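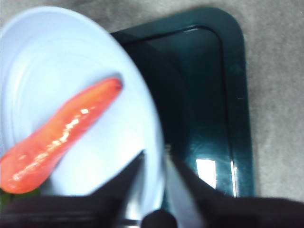

Gemüse auf weißem Teller

Prandholm sucht Verstärkung im E-Mail-Marketing (m/w/d), Teilzeit, 15 Stunden pro Woche

Wir betreuen Newsletter für kleine Händler und Gastronomiebetriebe, darunter Kocsis und Fastari. Sie schreiben Betreffzeilen und Texte, pflegen Verteiler und werten Öffnungsraten aus. Zurzeit laufen 78 Verteiler — nicht alle davon wöchentlich.

Erwartet werden sicheres Deutsch und erste Praxis mit einem Versandprogramm. Homeoffice ist möglich.

Bewerbung mit zwei Textproben bis 20. November über das Formular.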